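Looking After Wooden Boards and Spoons

Most boards split or turn gray for the same few reasons: they sit in water, they go through the dishwasher, or they dry flat on one side. All three are easy to avoid.

Washing

Wash the board by hand with hot water and ordinary dish soap, both sides, even if you only used one. Rinse it, wipe it with a towel and stand it on its edge until the next morning. A board left flat on the counter dries from the top and cups.

Wooden spoons get the same treatment. Put them in a jar handle down so the wet end is in the air.

Smells and stains

For onion or garlic, scatter coarse salt over the surface and rub it with half a lemon. Leave it for 6 minutes, scrape off the salt and rinse. Beet and berry stains fade with a paste of baking soda and water, though it may take two tries. Turmeric mostly stays. 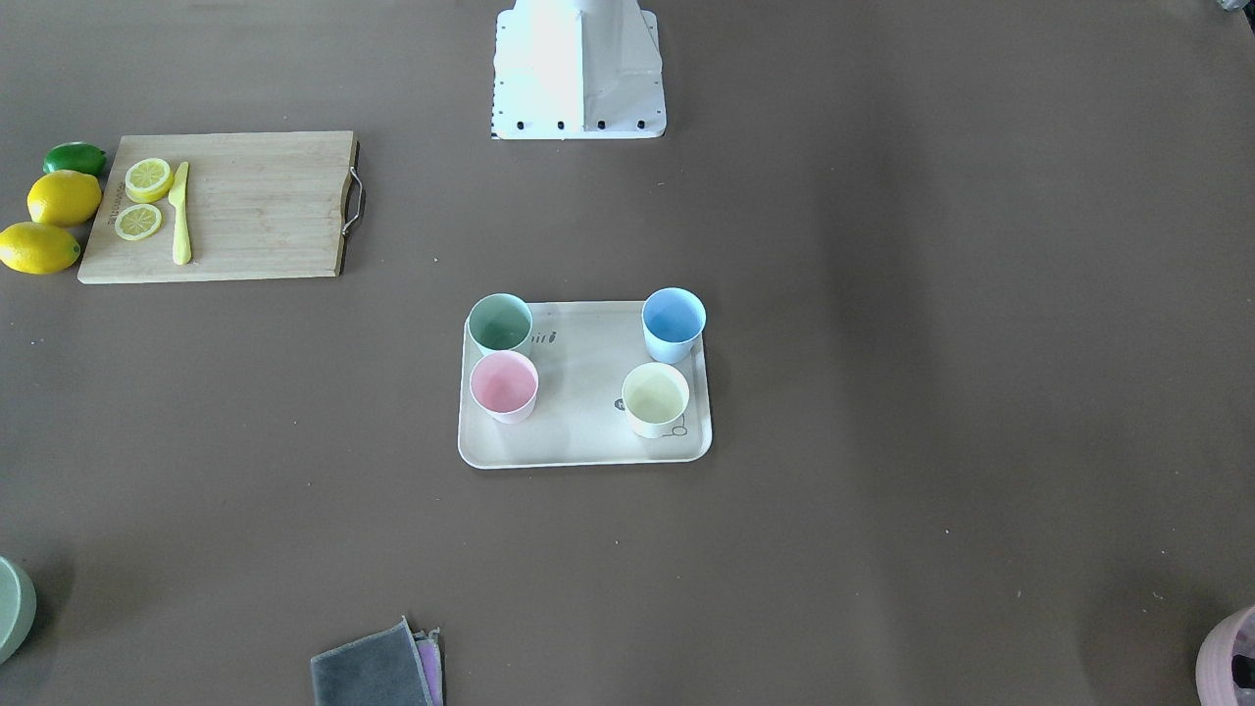 Oiling

Use food-grade mineral oil from the drugstore. Olive and sunflower oil go sticky after a few weeks and start to smell. Warm the bottle in a bowl of hot water, pour a little onto the dry board and spread it with a folded paper towel, going with the grain. Do the edges and the end grain too, and give the ends a second coat. Leave it overnight and wipe off whatever has not soaked in.

A new board wants oil once a week for the first month, then once a month. Bamboo takes up less than maple or beech, so go light. If water no longer beads on the surface, it is time again.

Sanding out knife marks

Let the board dry for two full days first. Start with 100 grit on a flat block and work with the grain until the deeper cuts are gone. Wipe with a damp cloth, let the fibers rise and dry, then finish with 200 or whatever is nearest at your hardware store. Oil it the same day.

If the board has a metal handle, take it off before sanding if the screws allow it. Otherwise cover it with two layers of masking tape.

When to give up

A crack that goes right through cannot be cleaned properly. Cut the sound part down for a trivet or a small cheese board.

Sofia Konstantinidis, Wallthorpe
Updated 18 Jun 2026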